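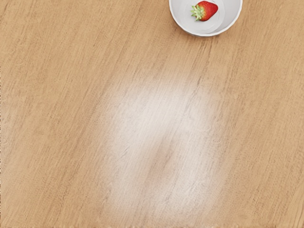 盛り付けの機械が来てから変わったこと

2025年11月5日(水)

私が働いているのは、いちごのデザートを作る小さな工場です。Hidnessというブランドの名前で、ホテルや喫茶店に冷蔵のデザートを送っています。日本に来る前は事務の仕事でしたから、食品の現場はここが初めてでした。日本語の文章はまだ練習中なので、変なところがあったらすみません。

今年の2月に、盛り付けのラインにロボットが2台入りました。Odexという会社の機械です。器を置く、いちごを一粒のせる、次の人に送る。言葉にすれば簡単ですが、前はこの作業を私たちが手でやっていました。忙しい日は一つのラインで519個です。夕方になると指先の感覚が少しおかしくなり、家で箸を持つのも嫌でした。

機械が入ると聞いたとき、休憩室はとても静かになりました。班長の辻さん(Kiyoshi Tsujiさん、この仕事を23年しています)は「まあ、見てからだ」とだけ言いました。私は契約の更新が近かったので、夜あまり眠れませんでした。

結果として、辞めさせられた人はいません。でも、同じ仕事が残ったわけでもありません。盛り付けにいた人のうち、二人は検品に移り、一人は出荷に移りました。出荷に移った方は「立つ場所が寒い」と今も言っています。私は機械の担当になりました。

担当と言っても、最初の仕事は練習の画面を見ることでした。メーカーの小山さん(Kenta Koyamaさん)がパソコンを持ってきて、画面の中の机と器といちごで動きを試します。本物のいちごを使う前に、同じ動作を100回続けて確認します。私は後ろの椅子に座って、いちごをつかむ位置について意見を言いました。へたの近くを強く持つと、葉が折れて見た目が悪くなります。手でやっていたときは当たり前すぎて、言葉にしたことがありませんでした。

小山さんは「どのくらいの力で持ちますか」と聞きました。私はうまく答えられず、辻さんを呼びました。辻さんも「落ちないくらい」と答えたので、小山さんは困った顔でメモをしていました。その後、辻さんは三日間、機械の横でいちごを持って見せました。粒の大きいとき、先がとがっているとき、朝と夕方で柔らかさが違うとき。私は隣でそれをノートに書きました。このノートは今、新しい人の教育にも使っています。漢字の間違いは辻さんが赤いペンで直してくれました。

良くなったことは、手が痛くないことです。残業も減りました。ただし、残業が減れば給料も減ります。私は家族に送るお金を少し考え直しました。これは会社の説明会では出なかった話です。

もう一つは、おしゃべりです。盛り付けは並んで立つ仕事なので、手を動かしながら隣の人と話せました。私の日本語の半分はあの場所で覚えたものです。機械の担当は一人で立ちますから、話す相手がいません。休憩のときに前より長く話すようになりましたが、仕事中の短い会話とは違うものだと思います。

来週、隣のラインにも機械を入れる相談があるそうです。辻さんと私も会議に呼ばれました。私は残業代のことと、立つ場所のことを聞くつもりです。質問は昨日から紙に書いていて、敬語をまだ直しています。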